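# Why does a drink climb up a straw?

You stick a straw in your juice, you suck, and up it comes! It feels as if you are pulling the drink with your mouth. The real helper is much bigger than you are - it's the air.

Air is all around us, and even though you can't see it, it has weight. There are many kilometres of it piled up above your head, and all that air pushes down on everything, including the top of your drink. We call this **air pressure**.

Before you suck, the air inside the straw pushes down just as hard as the air outside, so the drink stays put. When you suck, you take some air out of the straw. Now the push inside is weaker, the push outside wins, and the drink whooshes up into your mouth!
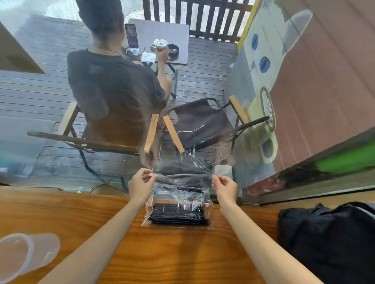
*A bag of black straws, held open at the top.*

## Try it yourself

You need a glass of water and one straw.

1. Put the straw in the water.
2. Press your finger tightly over the top end.
3. Lift the straw out. The water stays inside!
4. Take your finger away over the glass - splosh!

Air is pushing up on the bottom of the straw, and your finger stops more air coming in at the top.

## How long could a straw be?

Even with a perfect pump, water can only climb a little over 10 metres this way. A straw as tall as a 20 metre tree would never work, however hard you sucked!

**Word to know:** a *vacuum* is a space with no air in it at all.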